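[Print] [E-mail this message]

Re: [pleten-users] lid edges and the width estimate
Aug 20, 2025 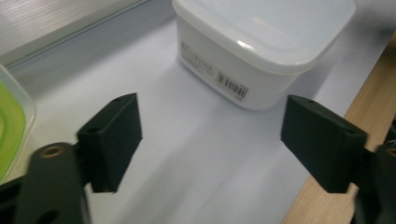 White box with the frosted lid, between the fingers.

Hi all,

Picking this one up again, and sorry for the long quote, but the question was a good one and I want to answer it properly.

> We're seeing the same thing on Moen with clear-lidded tubs. The
> segmentation gives us a nice clean outline for the body and then the
> lid comes and goes, so the grasp width jumps between two values and
> the planner keeps throwing away its own plan. Is anyone doing
> something smarter than a median filter? Ours is set to 11 frames and
> it feels sluggish.

Yes, sort of! We had a median filter too and it drove me nuts. The trouble with it for us was that the lid mask doesn't flicker at random. You get a long run of frames with the lid, then a long run without, depending on where the highlight on the rim sits, and a short median happily follows it back and forth. Making the window longer just moves the jump later.

What I did in July was stop asking the mask for one width. Mumow now keeps 2 candidates per object, body and rim, and hands both to the planner with a score. The planner picks one when it commits to the approach and then it's stuck with it until the fingers close or it backs off. The rim on that box flares out a little past the walls, so if you plan on the body width and come down from above you clip the lid. For a top approach we always open for the rim – for a side approach low on the wall the body number is fine.

White on white is still the worst case. With the box sitting on white paper the bottom edge goes soft, and the only things the tracker really likes are the barcode and the bit of printing next to it. I tried leaning on the barcode corners for pose and it works great until you turn the box around, so please don't copy that part from my branch (it's behind a flag, off by default, and I should delete it).

I replayed 1000 logged approaches through the old code and the new code on Jarna. Replans from width changes alone went down a lot. I still have 20 logs where the rim candidate latches onto a shadow, and I'd love a second pair of eyes on those.

One gotcha if you try it: the message has a new field, so rebuild the planner node as well as the perception one. I forgot and spent an afternoon staring at zeros.

Does Moen log the raw masks or only the fitted boxes? If it's the masks I can run yours through the same replay script.

[Print] [E-mail this message]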